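Laundry and Linen Workers Board > Finishing and Folding > Our plant is automating the fold line, what changes for the folders?

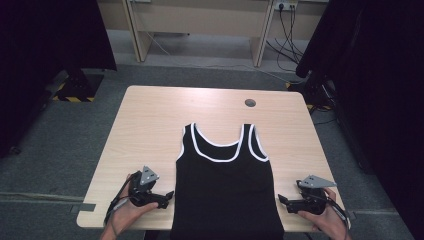 foldroom_tess
Posted 2018-10-15

Hi everybody, long-time reader and only a sometime poster, so forgive me if this runs on a bit. I've been in garment finishing at Karabulut for a good stretch of my working life now, mostly athletic wear and uniform pieces for gyms and school teams, and we got word in the break room that the fold line is going over to machines. The system is from an outfit called Norent. The plan as it was told to us is that it starts on the simple stuff (tanks, tees, plain shorts) and the rest stays by hand for the time being.

Part of getting there is that some of us folders are working with the hand-held grippers, one in each hand, so the thing can learn the fold from people who know it. I have been on that since the start of the month. You lay the piece out flat, shoulders away from you, and then you do the whole fold without your fingers ever touching the cloth. The first couple of shifts I thought I would lose my mind. I can fold a tank top half asleep, and there I was chasing a side seam across the table like a kid with chopsticks!

It does get better. My trouble is more with everything around it. Our rate in the fold room has always been 427 pieces a shift, and when you are on the grippers the rate doesn't count, you get a flat hourly instead. For me that comes out a little lower than my good weeks. And then there's the bigger question, which I'm sure you have all thought of already, of what I'm teaching it for. Has anyone here been through this at their place? I would dearly like to hear how it went, good or bad.

---

mangle_and_press
Re: Our plant is automating the fold line

Welcome, Tess, and don't apologize for length, you should see some of the threads in the boiler section.

We went through it at a hospital linen plant, a different kind of work from yours, I know. Ours was flatwork, sheets and drawsheets and so on, and the folding machine came in the year after I started. There were nine of us on that line before it and three after. Now, I want to be fair about this, because two of the ladies were ready to retire and had said so, and the others went to sorting and to the pack room. Was anybody put out on the street? No. Was the sorting job as good as the folding job? Also no. Soiled side is hot, it's heavier, and you're in a gown and gloves all day. So when they tell you "no one is losing a job," ask them which job you'll be keeping.

---

senga_m
Re: Our plant is automating the fold line

I'm going to disagree a little, with affection, because mangle and I have had this argument before.

I'm a line lead at Zollell and I folded for years before that. My wrists are shot. Both of them. I have a brace for the night and a different brace for driving, and my granddaughter opens the jars. When people talk about the folding job like it was something lovely that is being taken away, I want to hold my hands up and show them. If a machine wants to do plain tanks all day long then it can have them, and I'd have handed them over much sooner.

What changed for us was that the people left at the tables were doing the pieces that need eyes. Anything with a zipper, anything with lining, the returns, the stained ones that have to go back. It's slower and it's more interesting and I'd say folks talk to each other more. The part that went badly was the rate. They kept the old number for the hard pieces for the first few months, and of course nobody could make it. Get that settled before it goes live, Tess, and get it on paper.

Senga Matheson

---

foldroom_tess
Re: Our plant is automating the fold line

Oh, that is so useful, Senga, thank you. We hadn't thought about the rate on the leftover pieces at all. I can see precisely how that would happen here too, because the easy ones are what carry you. I do a run of tanks in the morning to get ahead and then I can take my time with the warm-up jackets. Take away the tanks and I'd be behind by ten o'clock.

mangle, I hear you as well. I've asked where we'd go and was told "various departments," and that was the end of that conversation.

---

dryer_dan
Re: Our plant is automating the fold line

Maintenance side here. Not to rain on anyone, but I wouldn't clean out your locker yet. Sheets are one thing, they're rectangles and they've been machine folded since before I was born. A knit garment slides, it curls at the binding, it sticks to itself, and no two come out of the dryer the same. I've seen a demo where the machine did a beautiful job on a stack of new shirts, and then they gave it one with a sleeve inside out and it stood there thinking it over until the fellow came and helped it.

What you'll get for a long while is a machine and a person looking after the machine. That person should be a folder in my opinion, and it should pay more than folding, and I would get my hand up for it early. Our plant brought in outside people to tend the machines, and they didn't know a good fold from a bad one. We had 200 polos come back from one customer with the collars crushed.

---

senga_m
Re: Our plant is automating the fold line

Dan is right about the tending. Two of my folders went to it and they're the best we have. They can hear a jam coming.

---

t_rutherford
Re: Our plant is automating the fold line

May I put in something from the steward's chair? I'm Tamsin Rutherford, and some of you know me from the old board. I'm not at Tess's plant, so take it as general.

The piece that bothers me is the flat hourly while you're on the grippers. Tess is doing skilled work there. She's being asked for what she has learned with her hands, and the company will go on using it after she's clocked out. Where I work, we asked for the teaching hours to be paid at each person's own average, figured over the previous quarter, plus a little on top. We got the average. We didn't get the plus. It took until February, and I can't say it was friendly, but we got it.

The other thing I'd ask is whether the recordings are used to time people. Ours aren't, and we have that in a letter. If somebody can sit down later and see how long you took on each tank, you want to know it beforehand.

---

mangle_and_press
Re: Our plant is automating the fold line

This is what I was trying to get at, and Tamsin said it better. I'm not against the machine. I'm against it showing up like the weather.

Senga, I'm sorry about your wrists, I do remember. Mine are all right, and I suppose that colors how I see it.

---

nirkudon_nights
Re: Our plant is automating the fold line

Third shift at Nirkudon, reading this on my break. I'm on the other side from most of you, I guess. I'm young and I've only been folding a year, and I'd take the gripper work in a heartbeat. It sounds like a change at least. On nights we do towels until the sun comes up. Tess, is it hard on the hands? And do you have to do it a special way, or just your own way?

---

foldroom_tess
Re: Our plant is automating the fold line

Hi nights! Your thumbs will feel it the first week and then it settles down. It's a different sort of tired from folding, more in the forearm for me, and I've learned to set them down between pieces and shake my arms out. Long sleeves get in the way, so I push mine up.

As for the way of doing it, we were told to fold how we fold, but slower, and to let go of the cloth completely before taking the next hold. That was the hardest habit to break. With fingers you never really let go, you sort of walk along the edge. I also smooth with the side of my hand when I fold by hand, and I'd never noticed until I couldn't. Each of us does it a bit differently, too. Two sisters on our line were taught by the same mother and they don't even start on the same side.

Tamsin, I asked my supervisor today about the average pay and about the timing. She didn't know about either one, and I believe her. She wrote both questions down and is taking them upstairs. I said I'd like the answer in writing and she said she would too, as it happens, because people keep asking her.

---

dryer_dan
Re: Our plant is automating the fold line

Good supervisor. Ask her who's doing the lint cleaning on the new machine while she's up there. I guarantee that hasn't been assigned.

---

t_rutherford
Re: Our plant is automating the fold line

Tess, that's a fine start. If the answer comes back as a phone call, send a short note afterward saying what you understood from it, and keep a copy at home. I'll send you our letter by private message with the names taken out, and you can borrow any of the wording you like.

---

foldroom_tess
Re: Our plant is automating the fold line

Got it, Tamsin, thank you so much. I'm printing a few for the break room. I'm on jackets tomorrow and back on the grippers the day after, and I'll post again when I hear something about the pay.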